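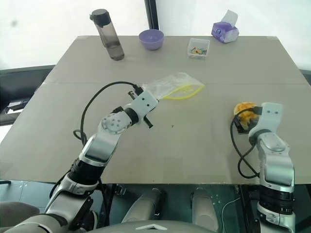 Skellberg folding table, two sizes

Back in stock as of February 2024. Sorry for the wait, the last batch went faster than we figured.

Same table as before, new hinge. The old hinge squeaked after a while, a few of you wrote in. Fixed now. Old hinges can be swapped, send us your order number and we'll mail a pair, no charge, you need a Phillips screwdriver and maybe ten minutes.

Sizes
Small: 30 inches long, 23 wide
Large: 41 inches long, 23 wide
Both fold flat. Both fit behind a door or under most beds.

Weight limit 90 pounds, spread out. Please dont sit on it. Don't stand on it to change a light bulb either, we get that email too.

Care
Damp cloth, drop of dish soap. No bleach, no scouring pads. Coffee rings come out if you get to them the same day. Hot pans need a trivet, the finish will mark and we can't cover that under waranty.

Shipping
Small goes out in one box. Large goes in two, sometimes on different trucks, so give it an extra day before you call. Legs are in the second box. Curb delivery only for now. Flarnero pickup counter is open again, bring ID and the order email.

Returns
30 days, any reason, original box please. We pay return shipping if it came damaged, you pay if you changed your mind. Scratched in transit? Send a photo before you put it together.

Goes with
Morikawa stacking stool (sold out in the low height, tall one still here)
Stimwood felt feet, set of four, get these if you have hardwood floors
Skellberg carry strap, fits both sizes

Not sure which size? Ask Cường Lương at the front desk, he has the large one at home and eats at it every day. Email is faster than the phone this month.

Price is at checkout, tax not included. Limit two per customer until the next batch lands.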